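## Handgelenkkamera und Leitungsführung am Greifarm einrichten

Stand: 9. Juli 2020

Die folgende Anleitung richtet sich an Nutzerinnen und Nutzer der Gemeinschaftswerkstatt Limley, die den Arm der Baureihe Semis mit einem Zweifingergreifer und einer Handgelenkkamera betreiben. Sie setzt voraus, dass der Arm montiert und die Werkstatteinweisung abgeschlossen ist. Arbeiten an der Netzversorgung sind nicht Gegenstand dieser Anleitung.

### Benötigtes Material

- Kamerahalter nach Zeichnung 327
- Klettband und Kabelbinder
- Innensechskantschlüssel, 2 mm
- Schraubensicherung, mittelfest
- Steuersoftware Cloutier auf dem Werkstattrechner

### Halter montieren

1. Arm in die Parkposition fahren und spannungsfrei schalten.
2. Halter an das Handgelenk ansetzen und die Schrauben zunächst nur handfest anziehen.
3. Kamera einsetzen und so neigen, dass beide Fingerspitzen im geöffneten Zustand am Bildrand liegen.
4. Schrauben einzeln lösen, mit Schraubensicherung versehen und über Kreuz anziehen.

Der Halter ist aus gedrucktem Material gefertigt. Ein zu hohes Anzugsmoment führt zu Rissen an den Durchgangslöchern; beschädigte Halter sind auszutauschen und dürfen nicht geklebt werden.

### Leitung verlegen

Die Kameraleitung wird an der Außenseite des Unterarms geführt und am Ellbogengelenk mit Klettband befestigt. Zwischen Ellbogen und Handgelenk ist eine freie Schlaufe von 25 cm vorzusehen. Kabelbinder sind nur an starren Abschnitten zulässig.

Danach wird das Handgelenk von Hand über den gesamten Drehbereich bewegt. Die Leitung darf sich dabei weder spannen noch zwischen die Finger geraten.

### Probefahrt über der Arbeitsfläche

Für die Probefahrt genügt eine Geschwindigkeitsvorgabe von 900 mm/min. Der Arm wird ohne Werkstück über die Fläche bewegt, während Cloutier das Kamerabild aufzeichnet. Auszuwerten sind auch Aufnahmen aus der Bewegung — im Stillstand bleibt Unschärfe unbemerkt. 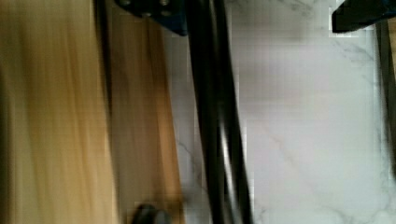
*Blick der Handgelenkkamera: Die Holzmaserung ist zu Streifen verwischt, die Adern der Marmorfläche bleiben erkennbar.*

Bei starker Bewegungsunschärfe ist zuerst die Belichtungszeit zu verkürzen und anschließend die Beleuchtung anzupassen. Erst wenn beides nicht ausreicht, wird die Fahrgeschwindigkeit herabgesetzt. Treten blockartige Störungen auf hellen Flächen auf, ist in Cloutier eine geringere Kompression zu wählen. Jede Änderung wird mit einer erneuten Fahrt auf derselben Bahn geprüft.

### Einstellungen sichern

Die Werte werden im Profilordner unter der Kennung des Arms abgelegt. Bestehende Profile anderer Nutzer sind nicht zu überschreiben. Halter und Ersatzleitungen sind über die Materialausgabe Clakville erhältlich; die nächste Sammelbestellung erfolgt im August.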